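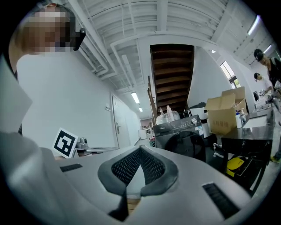 Plain white wall and light switch, on the corridor side.

Kulard Roller and Edger Kit – my review after two rooms

Posted Thursday, October 15, 2020

I've painted every place I've ever lived in, usually badly, and always with whatever roller was in the bin by the register. So when Kyung-hwa Noh told me she'd done her whole dining room in an afternoon with the Kulard kit, I rolled my eyes a bit and then ordered one that same night. It was $110 with shipping, and yes, I know you can get a roller for the price of a sandwich!

You get a long pole, a nine-inch frame, two roller covers, a little four-inch roller for tight spots, a lidded tray and the edger. The pole is the best part. It twists to lock and it stays locked, even when you're leaning on it over your head doing a ceiling (I did the bedroom ceiling first, which my neck would like me to never do again). My old one used to slide shut on me mid-stroke and spit paint in my hair.

The covers are good too. They came with hardly any fuzz on them, but I ran tape over them anyway out of habit. They hold a lot of paint and I got a nice even coat on the bedroom walls. I used Barroso eggshell in a warm white called Oat Milk or Oat Meal, the label is already under a drip so I can't tell you which. Two coats over an old pale green and there's no green showing, even in the morning with the sun right on it.

Now the edger. Hmm. It's a flat pad with tiny wheels that's meant to run along the trim so you can skip the tape. Along a long, straight baseboard it's lovely, I was whizzing along and feeling very smug. Then I got to the switch plates and door frames and it was a mess. Once there's any paint on the wheels you get a neat little railroad track on your trim, and you have to stop and wipe them every few feet. I gave up and did the fiddly parts with an angled brush I've had for years. Take the plates off before you start, by the way. I always think I can paint around them and I always end up scraping dried paint off with my thumbnail.

Cleanup took longer than I wanted. The covers rinse out fine but the tray has ridges molded into the bottom and paint gets down in there and stays. Next time I'm buying liners. The lid is great though – I stopped for dinner, snapped it on, and the paint was still good when I came back.

One gripe about the store: I bought mine through Staduseo and the edger refills were out of stock from April until just last week. Sang-wook Ryu in their support chat was very nice about it and sent me a link when they came back in, so no hard feelings.

Four stars for the pole, the covers and that lid. Two for the edger. If they sold the set without it for $90 I'd tell all of you to go get one. The kitchen is next, once I've picked a color.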